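From: Rosemarie Reuter
To: house-list
Subject: Re: [house-list] Bed linen and clothes folding in the back bedroom

Ilídio Leitão wrote:

> Hello all,
>
> I did the turnover at Trerum yesterday and ran into the same trouble
> as last time. The clean things from the dryer went on the bed, I
> folded what I could, and then I had to move all of it again to get
> the sheet on. Is there a set order for this? The sheet on the wall
> in the hall says "linen, then towels, then floor" but it doesn't say
> where the folding is supposed to happen. The kitchen table is too
> small for the big towels.
>
> Also, the blue pillowcases are mixed in with the white ones in the
> closet. Do we care?
>
> Ilídio

Ilídio,

The hall sheet is old. Chia-jung wrote it when there were still two single beds in that room and a folding table behind the door. The table went to Jeron in June and the sheet was never changed. I'll print a new one.

The order I use now:

Strip the bed first and get the wash going. Put the mattress cover and the clean fitted sheet on right away, before anything comes out of the dryer. Then the bed is your folding surface, and nothing has to be moved twice. The flat sheet and blanket go on at the very end.

Bring the basket in from the laundry room and set it on the carpet at the foot end. Take out one piece at a time. If you tip the whole load onto the mattress the bottom of the pile gets creased while you work on the top, and the gray things show every line.

Shirts and hand towels: shake out, lay flat, sides in, then in half and in half again. Bath towels in thirds the long way, then in half twice, so they fit the shelf in the hall closet with the fold facing out. Washcloths don't need folding, just stack them.

Pillows stay at the headboard while you fold. Don't put them on the floor. Ryszard used to stand them on the couch, and that is fine too if the couch has been vacuumed.

On the pillowcases, yes, please keep the colors apart. White on the left side of the shelf, everything else on the right. The blue one belongs to that room and can stay on the bed all year. The checkered cushion also stays. Its cover comes off with a zipper, cold wash, no dryer.

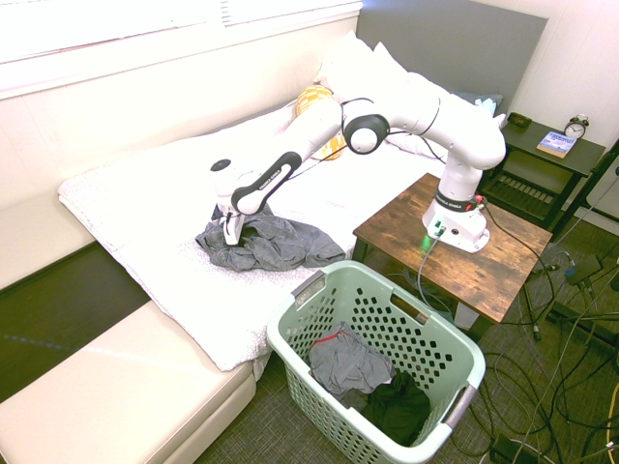 Which basket goes back to the laundry room when the folding is done?

The green one. The tall one with the lid stays in the bathroom for guests.

A few other things while I'm at it. The dryer at Trerum takes longer than the one at Rostis. Give a full load of towels 30 minutes more than you would at Rostis and check the thick hems before you take them out. If they are still damp they will smell by the time someone opens the closet.

The detergent is Stüber, the unscented one. We had a complaint about the other kind. There is one box under the sink and a spare on the shelf above the washer. Kai does the ordering, so write to him when you open the spare and don't wait until it is half gone.

The new fitted sheets are the deeper ones. The old ones pop off at the corners on that mattress, and I have taken them out of the closet. If you find one I missed, put it in the bag by the back door and I will use it for rags.

Lint filter after every load. I cleaned it last week and it had not been done in a while.

I still need to know who has the second key to the hall closet. It isn't on the hook and it isn't in room 203 either.

Rosemarie

--
house-list: replies go to the whole list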